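Home Blog Workshop Notes About Contact

Sunday at the Pondstead open day

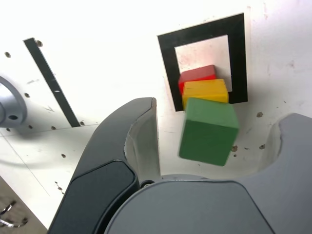

The block table: green, yellow and red cubes, with the gripper at the bottom.

I finally made it to the open day at Pondstead. I have meant to go for a few years and something always came up. It is a shared workshop building with a handful of small automation companies in it, and once a year they unlock the doors and let people walk through. Parking was free and the coffee was not.

They had a sign-in sheet and a clicker at the front desk. The clicker said 1,054 when I went past it, and when I left it said 1,104, so I was there for a slower part of the afternoon. The man at the desk told me the morning had been packed.

The first room belonged to Geerts, who do conveyor parts. They had a belt running in a loop with plastic bottles on it and a sorting arm that pushed every bottle with a crooked cap into a bin. It was loud and I didn't stay long. A kid next to me wanted to put his shoe on the belt and was told no.

Catetano had the room I came for, which was the block table. The setup is simple. There is a white work surface with holes in it, a black square marked on it, and some wooden cubes in plain colors. The arm has a two-finger gripper. The fingers are big rounded gray things, much thicker than I expected. I had in my head something like pliers. These are closer to a pair of mittens.

Gilang Sopacua was running the table and he answered questions for the better part of an hour. The job is to pick up the cubes one at a time and stack them. He said they use cubes because everybody in the room already knows what a good result looks like, and I think that is right. My wife does not care about robots at all and she stood there and watched four rounds.

I asked how many tries they had on record. Gilang said 3,000 with this gripper, and that the older one was retired after it kept pinching cubes by the corner and spinning them. I watched 5 rounds myself. Three of them ended with a full stack. In one the top cube slid off, and in one the arm stopped above the table and Gilang had to restart it from the laptop. He didn't make a fuss about it. He restarted it and kept talking.

The part I found most interesting was the letting go. Picking up a cube looks easy once you have seen it a few times. Putting it down on top of another one is slow. The fingers open a small amount, wait, then open the rest of the way. Gilang said that if they open in one move the cube tends to stick to one side and get dragged along. I have the same problem with wood glue on my fingers, so I could follow that.

I also asked what it is for in the end. Catetano wants to sell it for packing small boxes, the kind of work where the items change every week. No price yet. He said to ask again in December.

The last stop was Lular, upstairs. They make a floor cart that follows you and carries tools. It followed a woman in a red coat the whole length of the hallway and then followed someone else back - I am not sure that was the plan. It did go around a chair without touching it.

If you go next year, go after lunch, and wear something on your feet you can stand in. There are hardly any chairs. The block table is on the ground floor at the back, past the restrooms.

Recent posts
Replacing the belt on my old drill press
What I keep in the small parts drawers
A cheap bench light that works
Two weekends with a used label printer
Notes from the spring tool swap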